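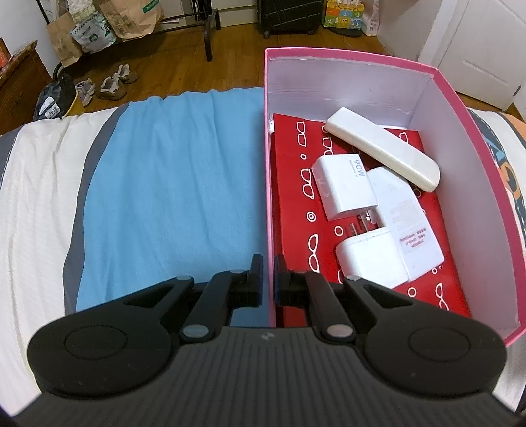

*Sonora hand-held gripper over an open box of white chargers.*

# Sonora hand-held gripper

**Status: on sale, with an open safety notice for early units. Read the notice before use if your serial number is 85 or lower.**

The Sonora is a two-finger gripper held in the hand. It is used to record pick-and-place work on household objects. Both fingers are driven through jointed linkages, and each has a padded contact face. Maximum opening is 70 mm.

## Safety notice: right finger may stay closed

Dated Tuesday, October 6, 2026.

On some early units, the lower right pivot pin can back out during use. The linkage then binds, and the right finger stays where it is when the trigger is released. If you pull on the trigger again, the finger can let go suddenly and snap outward.

We have had 29 units back with this fault. Two users reported pinched fingertips. Both had reached between the jaws to free an object while a hand was still on the trigger.

Zixuan Bai traced the cause in our Grimisach workshop. The thread locker on the pin had not been applied evenly. On the worst unit, the pin moved after 40 minutes of ordinary use. Serial numbers 86 and up have a pin with a retaining clip and are not affected.

Signs of the fault:

- One finger opens later than the other.
- The trigger feels stiff over the last part of its travel.
- The pin cap sits higher on the right than on the left.
- A click from the linkage when the jaws open.

Chargers and plug adapters tend to show it early. They are hard and slippery, so users squeeze more than they need to, and the load goes straight to the lower pins. Metal prongs can also catch on the finger pads. If a unit binds on one of these, put the gripper down, take your hand off the trigger, and work the object out from the side.

When two grippers are used in the same box, keep the jaws clear of each other. A binding finger gives no warning before it releases.

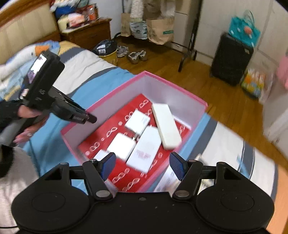 ## What to do with an affected unit

1. Stop using it. Do not tighten the pin yourself.
2. Find the serial number inside the handle.
3. Write to Hanna Jakubowski at the Witkowska service desk with the number and your shipping address.
4. Send the unit in with the linkage attached. We fit new pins on both sides at no charge.

Pin kits are not sold separately. The pins have to be set on a jig, and Kamol Wongsuwan checks the jaw travel before each unit ships back.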